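Straps, cords and ropes: how I keep them in good order
Posted by Aiman Setiawan, Mar 22, 2018

When we moved to the house in Jurnetora, I put all our straps and ropes in one big bag. In October I needed one strap for the roof rack and I spent the whole afternoon with the bag on my knees. After this I changed my way of storing them, and several readers asked me to write it down. So these are my tips. They are for a normal garage and a normal kitchen drawer, you don't need to buy much.

Sort by length first

Many people sort by color or by type. For me length is better, because when I go to the garage I already know if I need a short one or a long one. I have three hooks on the wall: short, middle, long. My longest rope is 440 inches and it has its own hook, because it is heavy and it pushes everything else down.

Measure each one only once. Write the length on a piece of cloth tape and fold the tape over the end, so it makes a small flag. Paper tape falls off in summer. I use a laundry marker, the normal pen becomes pale after some months.

Washing

Straps from the car or from the garden bring sand inside the house, and sand eats the fibers slowly. I wash mine two times in the year:

Shake them outside, then brush with a dry brush.
Put them in a pillowcase and close it with a knot. If there is a metal buckle, wrap it in an old sock, or it will hit the drum the whole time.
Wash cool, with a small spoon of mild soap. No bleach and no softener.
Hang them in the shade until they are dry to the middle. A thick strap needs two days, even if the outside feels dry after one.

Ropes made of cotton or hemp I don't put in the machine. They get a wipe with a damp cloth and that is all. My neighbor in Ha washed a hemp rope once and it became shorter and very stiff, he uses it now for the tomatoes.

Buckles and ratchets

A ratchet that does not move well usually has only dirt inside. Open it completely, blow out the dust, and clean the teeth with an old toothbrush. Then one drop of light oil on the axle. One drop is enough – too much oil goes into the strap and leaves a dark spot that you can't wash out.

Look at the spring also. If it doesn't come back by itself, don't try to repair the ratchet. A new one costs less than what you are carrying.

When to throw one away

I look at every strap before I use it. I hold it against the window and pull it slowly through my fingers. It goes to the trash if I find a cut on the side, a place that feels hard like plastic (it was melted there by friction), or a seam where the thread is open. A strap that lost its color from the sun can look fine and still be weak. These I keep for light things only, for example to hold the cushions together in winter.

Don't tie a knot in a damaged strap to make it useful again. The knot makes it weaker.

Rolling flat straps

Start from the buckle, not from the free end. If you roll from the free end, the buckle stays outside and it opens the roll again. Put the strap flat on a table and take out all the twists before you begin. Keep the roll firm but don't pull hard, and close it with a rubber band or a piece of old bicycle tube. For very long straps I fold in half first and roll from the fold, then both ends come out together. 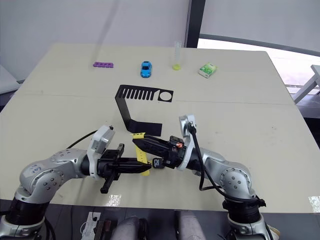 Cords for the kitchen

Kitchen string goes in a jar with a hole in the lid, and the end of the string comes out from the hole. It stays clean and it never makes a ball. I keep small scissors next to the jar, tied to the shelf, because in our family scissors walk away.

For the cords of the mixer and the toaster I cut paper rolls in two and push the folded cord inside. Wait until the machine is cold, and don't wrap the cord tightly around it. The place where the cord enters the machine breaks first – leave there a loose curve.

Elastic cords

Store them loose, never stretched. Heat is bad for them, so the shelf over the boiler is not a good place.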